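From the Worktable

Well, June got here fast. Thanks to everybody who wrote back after the last issue about glue (so many opinions on glue!). I've read them all and I'll get to the rice paste question next time, I promise. This month I want to talk about the most boring thing in my craft room, and the thing I'd be most upset to lose: a big, pale, plain work surface.

For years I cut and folded on whatever was closest. There was the old green Finar mat with the grid on it, there was the kitchen table, and for one awful winter there was a piece of patterned shelf liner from Ayala that made my eyes swim every time I tried to line up a corner. I was working on the county map puzzle for the Nunduvstead library back then, all 76 pieces of it, and I kept losing the thin pencil lines against the background. I blamed my glasses. I bought new glasses. Same trouble!

What fixed it was going plain. Nothing printed, nothing shiny, just a wide pale stretch to work on with nothing else laid out until I need it.

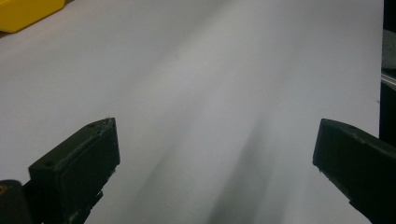 The other half of it is light, and I was stubborn about that one. I used to have a single lamp right over my shoulder, so my own hand threw a hard black edge across whatever I was trying to cut. Now I bounce the lamp off the wall and the shadows go soft and gray, and I can still see a pencil mark sitting inside one. A matte surface helps a lot with this too. I tried a glossy white board from Fendis last November and spent the whole evening looking at a reflection of the bulb – back it went.

A few people have asked how I keep a light surface clean. I'm not very tidy, so if I can do it, you can. I wipe mine before I start, I wash my hands more than I'd like to, and I keep the ink pads on a separate tray across the room. Pencil smudges come up with a soft white eraser if you go gently. If you'd like something even easier, tape down a big sheet of plain paper and swap it when it gets grubby. Low-tack tape, please! I used the strong kind once and took a strip of finish off my mother's sideboard, and I still hear about it at Thanksgiving.
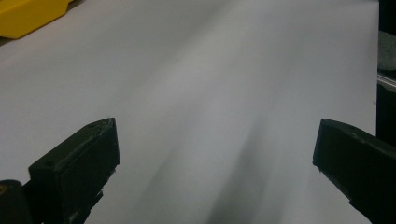 Size matters more than I expected. If you're making cards you can get by with something not much bigger than a dinner tray, but for maps, large envelopes or anything with a long fold, give yourself room on both sides for your elbows. I find I also make fewer bad cuts when there's empty space past the end of the ruler. My hand doesn't get nervous and stop short.

Next up on mine is the big one, a fold-out street plan for the town's 1776 display. I've been putting it off since spring and the library wants to print 2000 of them (gulp). The master copy has eleven folds and I've only managed to get nine of them to behave, so if you have a trick for crisp reverse folds in heavy paper, please hit reply and tell me.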